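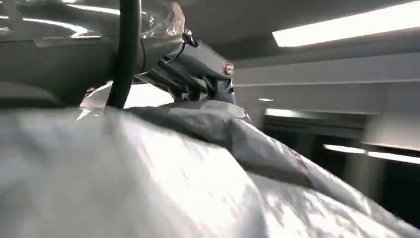

Posted by brayan_urrego in Laundry & Linens, 9:14 pm
Member, 586 posts

Folding fitted sheets: do you bother?

I am a grown man with a mortgage and I have lost another evening to a fitted sheet. My mother-in-law can turn one into something the size of a paperback. Mine comes out like a sleeping dog. At what point may a person ball it up and shut the closet door?

TulinG wrote:
You tuck the corners into each other, all four, then lay it down and fold in thirds. I learned it at Juntunen, the hotel, where we did 80 before lunch and the supervisor refolded every one of mine anyway.

necati_t wrote:
Ball it up. The bed doesn't know.

TulinG wrote:
The bed doesn't. Guests do.

necati_t wrote:
What guests are going through your closet? Get new guests.

asli.toprak wrote:
Siding with Necati on the folding, but not on the creases. I slept on a balled-up sheet in January and woke up with a map of the coast on my face. Went to work like that. My boss asked if I was okay.

yigitb wrote:
Depends on the fabric. My Tidach set comes out of the dryer flat if I grab it right away, which I have managed 3 times. The Kodine ones wrinkle if you look at them.

brayan_urrego wrote:
Tried the corner thing. I got three corners tucked and could not find the fourth. I'm told they come with four.

TulinG wrote:
It's inside one of the others. Turn the whole thing inside out and start with the short side.

yigitb wrote:
Or buy flat sheets and do hospital corners like a civilized person.

necati_t wrote:
So his answer to ten minutes of folding is ten minutes of tucking, every time he changes the bed. Great.

asli.toprak wrote:
Store the set inside its own pillowcase. You can wad up whatever you like in there and the shelf still looks respectable.

TulinG wrote:
That is cheating and I do it with the guest room set.

brayan_urrego wrote:
Pillowcase it is. Does anyone iron theirs? The Prarnix steamer is on sale and I feel myself weakening.

necati_t wrote:
Brayan, no.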